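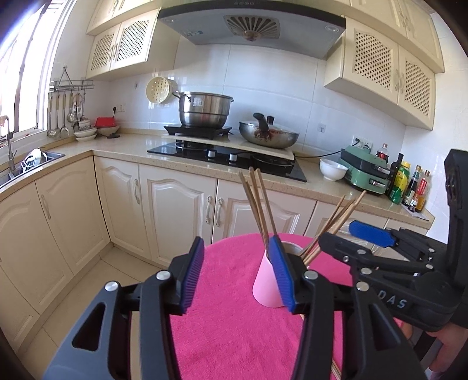

Untreated wooden utensils fail in one of two ways: the surface fibers lift and turn rough, or moisture stays in the grain long enough for mold to start. Both problems come from how the wood is washed and dried, and both can be slowed with a thin coat of food-safe oil. Thin pieces are the hardest to manage. Wooden chopsticks stored upright in a cup, like the ones on the pink cloth, have very little mass, so they take up water quickly and bend if they dry unevenly. Spoons and spatulas are more forgiving, but the procedure is the same.

What you need

Food-grade mineral oil
Sandpaper, 320 grit
Two lint-free cloths
A wire rack
Dish soap and a soft brush

Step 1. Wash
Wash each piece by hand in warm water with a small amount of soap. Do not soak. Brush along the grain, rinse, and wipe off standing water at once. Lacquered or painted pieces should be set aside at this point. Oil does not penetrate a sealed finish and will only leave it sticky.

Step 2. Dry
Lay the pieces flat on the rack with space between them and leave them overnight. In humid weather allow a full day. The test kitchen in Ellville sits at 68 percent humidity for most of July, and spoons dried there overnight were still gaining no benefit from oil in the morning – it beaded on the surface and wiped straight off.

Step 3. Sand
Sand lightly along the grain until the raised fibers are gone. Thin pieces need only a few strokes. Wipe away the dust with a barely damp cloth and let the surface dry for 34 minutes or longer.

Step 4. Oil
Put a few drops of oil on the second cloth and rub it in, end grain first. The end grain absorbs the most and usually needs a second pass. Wait 2 hours, then wipe off whatever remains on the surface. Any oil left standing will collect lint.

Step 5. Rest and store
Leave the pieces on the rack until they no longer mark a paper towel. A container for upright storage should be dry inside, and one with drain holes is better. Empty it and wipe the bottom once a week.

Choosing an oil
Mineral oil does not turn rancid and does not harden. Stondden and Ellach both sell it in small bottles, and either works. Marino sells an oil and wax blend that lasts longer between coats but is slow to spread on narrow pieces. Avoid olive and sunflower oil, which go rancid in the grain.

Repeat the treatment when the wood looks pale or feels dry. Discard any piece that is cracked, splintered, or dark at the tip after washing.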